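Lingyun Liang
Saturday, October 7, 2023

1/ Writing down the house rules for the sock-folding cell, as promised to the three people who asked after the Kikalitz meetup. Scope: one arm, two-finger gripper, wrist camera, soft goods only. Your own risk assessment comes before any of this.

2/ Speed. We cap the tool at 300 mm/s whenever a person can reach the table. The cap lives in the safety controller. If it can be changed from the task script, it is a default and should be labeled as one.

3/ Force. Set the grip limit per fabric class and write the class name next to the number. We keep 5 classes. Ribbed knit is its own class – the fingers tend to catch on the ribs, and a limit tuned on flat jersey will stretch the cuff.

4/ Stop behavior. On a protective stop the fingers hold. They do not open. For a sock this hardly matters. Keep the rule anyway, so operators learn one behavior for every cell in the room.

5/ Approach. Come down beside the fabric, pause above the surface, then close. The pause is 18 frames in our setup. Arnel Manalastas wanted it shorter. We left it alone after reading through the March logs.

6/ Surface. White is good for contrast, poor for exposure. Fix the exposure by hand before the first run and lock it. Wipe the table at shift start. Small specks and scuffs are acceptable as long as the segmentation mask ignores them; record that you checked.

7/ Folded items. A sock that is already turned over on itself gets a separate label from one lying flat, even if both are the same color. Where two overlap, label the overlap too. We relabeled 422 episodes in Bumis over this and I would rather not do it again.

8/ Finger placement. The planner may target a contrasting band or edge if there is one. It may not depend on it. Test the same grasp on a plain item before release.

Two lavender ribbed socks, one flat with the beige toe out, one bundled, finger tip over the teal band:
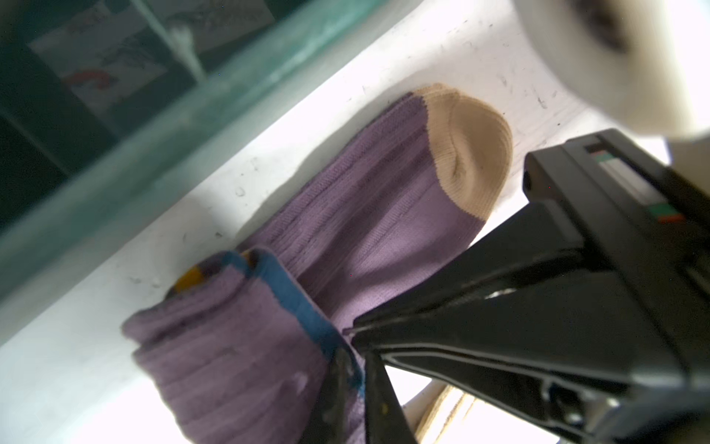
9/ Sign-off sheet. One page, kept at the cell:
– speed cap read back from the controller
– fabric class and grip limit
– exposure locked
– stop tested with the fingers closed
– initials of two people, neither of them the author of the script

10/ Changes. Any new finger, pad or camera bracket voids the sheet. So does a firmware update. A new sock does not, unless it needs a new fabric class.

11/ On Gradance: yes, we log to it. No, it does not count as the record. The paper sheet is the record until someone shows me an export that keeps the initials.

12/ Open item: reach. The arm can pass over the table edge on the operator side. At present that is handled with a software boundary and a line of tape. I want a hard limit there before we add the second shift. Comments welcome, especially from anyone running Xia with a similar table.

Recent from this author
Grip limits for knit fabrics, part 2
Why our stop button moved to the left
Reading a controller log without the vendor tool
Notes on tape, paint and floor marking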